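How I stop my houseplants sulking in summer

I killed three ferns before I worked this out, so learn from me! Cold, moving air dries leaves fast, so shift your pots out of the draught first (mine went along by the bookcase).
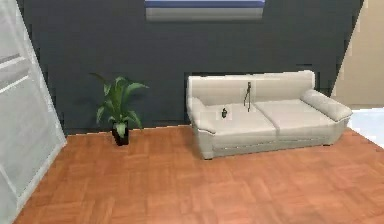
Leafy plant in a black pot, off to the left of the air con.

Then water with 500 ml every 7 days, mist in the morning, and tip out whatever's left in the saucer after 30 minutes. Brown tips? Snip them off and carry on.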